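Print prep checklist, with my comments
Last gone through January 11, 2020

I made this list for myself after the Varnow brochure went to press with an old phone number on the back panel, and I've been adding to it ever since. A few people in the studio asked for a copy, so here it is, grumbling included. The job I was checking this time is the Terkby bakery set: menu, shelf cards, loyalty card and the big window poster.

1. Page size matches the quote
OK. Menu and cards are fine. The poster was quoted in one size and drawn in another, but Zdzisław Kubiak caught it before I did (thank you!) and the quote is fixed now.

2. Bleed on all four sides
Fixed. The loyalty card had bleed on three. I always forget the side where the color is just white, and then somebody adds a stripe there.

3. Picture resolution, 300 at final size
One problem. The rye loaf on the menu cover came in at 273 once I scaled it up. I went back and forth on this one. It looks okay on the proof, and I'd still like the bigger file from the client. Left open.

4. Logo is the vector version
OK on everything. Please, please don't pull it from the website again.

5. Black text is plain black
Fixed. The allergen notes were in four-color black at a tiny size, which is asking for fuzzy letters. Switched to black ink only, checked again in separations.

6. Spot color named the same in every file
Not OK when I started! The brown had two names, one in the menu and one in the shelf cards, and Lazarević would've charged us for two plates. Merged and saved. Their prepress desk is really patient with me, but I don't want to test it.

7. Fonts embedded
OK. The script font for the daily specials is outlined because it gave us trouble in October.

8. Folds and safe area
Menu folds twice. I printed one out, folded it by hand and wrote on it with a marker, and the inside panel needed to be a hair narrower. Fixed. Do this on paper, even if the template looks right. I can't tell you how many templates have looked right.

9. Prices, phone, address, opening hours
Read aloud with the client on the phone. Two prices changed while we were talking. Both are in.

10. Quantities on the order form
2000 menus, 459 shelf cards. Yes, the odd number is correct, I asked twice. They have that many product tags in the system and don't want spares.

11. Paper stock confirmed
Waiting. The Zolitz uncoated is what we showed them, and it's lovely with that brown, but it drinks up ink and the photos go a little dull. I've asked for a wet proof on the real sheet. If it's too flat we'll lighten the midtones and try again.

12. Sign-off in writing
Not yet. A thumbs-up in a text message doesn't count, I've been burned by that one.

Still open: 3, 11 and 12. I'm holding the upload until the paper proof comes back, and the poster can go ahead on its own if they need it in the window sooner.
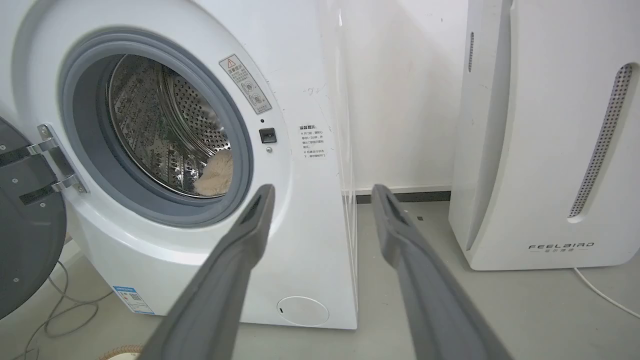
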